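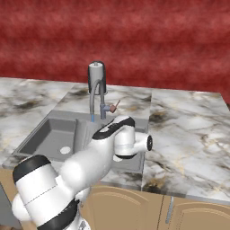

Lise Bélanger objected in review that a simulation package sold for kitchen manipulation should be judged first on whether its arm can work a tap at all, and only then on how fast it renders. We have ordered the results accordingly.

4.2 Sink and tap tasks

Brona is the simulation kit offered by Plotska for testing arm controllers before they are run on hardware. The version under review comes with a single kitchen, in which the counter, sink, tap and cupboards keep fixed positions. We ran 405 episodes with the supplied controller. An episode was scored as a success if the lever passed its set angle and the arm then stayed clear of the counter for 14 time steps. By this measure 373 episodes succeeded. Of the failures, 21 were caused by the forearm touching the rim of the sink – the planner treats the rim as flat, although the mesh is raised.

Figure 3. Arm over the sink with the tap running, Brona kitchen.

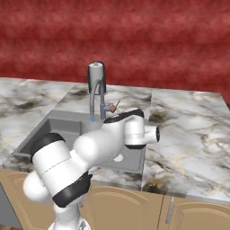 Purberg Papers in Applied Robotics, Vol. 14, No. 3

Water is drawn as a visual effect only. It exerts no force on the arm and does not fill the basin, so a controller that relies on contact with the stream cannot be tested here. The supplier's manual states this, but the product sheet does not.

Grasping was assessed separately. The kit provides a gripper model with adjustable finger friction, which we left at the default value.

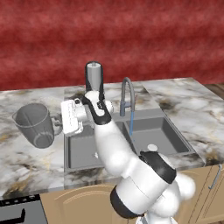 The default proved too high for smooth objects. Grasps that held in Brona slipped on the Cloutier test bench until friction was lowered in the model, after which the two sets of results agreed more closely. Kamil Gajdoš repeated the bench runs with a second gripper and obtained the same ordering of objects. We therefore advise buyers to measure friction on their own hardware before using the grasping scores.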